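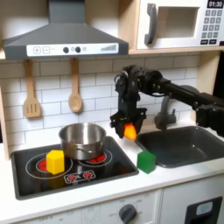
Figure 2. Toy play kitchen with robotic arm; the gripper holds an orange object above the countertop, between the stovetop and the sink.

4. Structured questions and hiring managers' ratings

4.1 Setting

The interviews were held at two retail employers, Plingate and Senby. Both hire sales floor staff throughout the year and both leave the final decision to the store manager. At Plingate, managers were already working from a printed list of questions. At Senby they chose their own, and most said they began by asking applicants to talk about themselves.

We collected rating sheets from 200 interviews, half from each firm. Every applicant was rated on a 100-point scale by the manager who ran the interview and again by a second rater who heard only the recording. The second raters were Edin Angelovski and Lilibeth Manalastas, who did not know which applicants had been hired.

4.2 Question types

Questions were sorted into the four types used by Obradović: past behavior ("Tell me about a time a customer was upset with you"), made-up situations, job knowledge, and background. Questions about scheduling and pay were left out of the coding. Where a manager asked a follow-up, it was given the same type as the question it followed, unless it clearly opened a new topic. The two coders settled disagreements by talking them through with Desmond Benavides.

4.3 Results

Managers and second raters agreed more closely at Plingate than at Senby. The gap was widest for applicants with no earlier store experience. In those interviews, Senby managers spent much of the time on background questions, and the recordings gave the second raters little to judge by. Past behavior questions drew longer answers at both firms, though applicants coming straight from school often used examples from class projects or sports teams. Managers differed in whether they gave credit for these.

Order also mattered. When the pay question came early, later answers tended to be shorter. We did not plan to test this and report it only as something other studies could look at.

4.4 Limits

The firms differ in ways other than their question lists. Plingate stores are larger, and their managers had attended a training day in July that covered note taking as well as interviewing. We can't separate the effect of the training from that of the list. Applicants who declined to be recorded are missing from the data, and we have no ratings for them from either source.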